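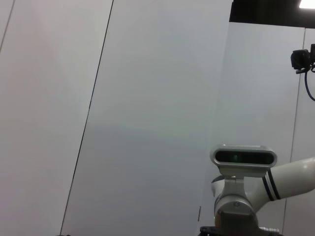
Wandpaneele mit Stoßfugen

Thema: Fugen bei weißen Wandpaneelen, Acryl oder Profil?

trockenbau_kl schrieb:
Moin, ich plane die Verkleidung eines Werkraums mit glatten weißen Paneelen. Untergrund ist eine Lattung im Achsmaß 374 mm, darauf direkt geschraubt. Frage: Stoßfugen offen lassen, mit Acryl schließen oder Profile setzen? Der Raum wird im Winter nur stundenweise geheizt. Im Januar lagen wir dort nachts knapp über dem Gefrierpunkt.

Muvar schrieb:
Acryl kannst du bei den Temperaturwechseln vergessen. Reißt an der Flanke ab, spätestens in der zweiten Heizperiode. Offene Fuge, dunkel hinterlegt, fertig.

R.Abbasi schrieb:
Widerspruch. Acryl reißt, wenn die Fuge zu schmal ist oder Dreiflankenhaftung vorliegt. Mit Hinterfüllschnur und ausreichender Breite hält das. Welches Plattenmaterial ist es denn? Ohne Ausdehnungskoeffizient ist jede Angabe zur Fugenbreite geraten.
Gruß, Roya Abbasi

trockenbau_kl schrieb:
HPL, Plattenbreite 700 mm, senkrecht verlegt. Hinterfüllschnur hatte ich nicht auf dem Zettel.

Muvar schrieb:
700 auf Achsmaß 374 geht doch nicht auf. Wo liegt dann der Stoß? Jedenfalls nicht auf der Latte.

trockenbau_kl schrieb:
Stimmt, die Lattung muss ich noch mal aufmachen. Dann 350.

lotberg_w schrieb:
HPL arbeitet vor allem durch Feuchte, die Temperatur ist zweitrangig. Platten vorher im Raum lagern, Bohrlöcher größer als der Schraubenschaft, ein Festpunkt pro Platte. Wer starr verschraubt, bekommt Beulen, egal was in der Fuge steckt.

R.Abbasi schrieb:
Das mit dem Festpunkt unterschreibe ich. Bei der Innenecke würde ich trotzdem ein Profil nehmen, dort ist die Bewegung schlecht abzuschätzen.

Muvar schrieb:
Ein Profil in der Ecke sammelt nur Staub. Ich bleibe bei offen.

trockenbau_kl schrieb:
Ich mache die Fläche offen und die Ecke mit Profil. Lattung wird am Wochenende versetzt.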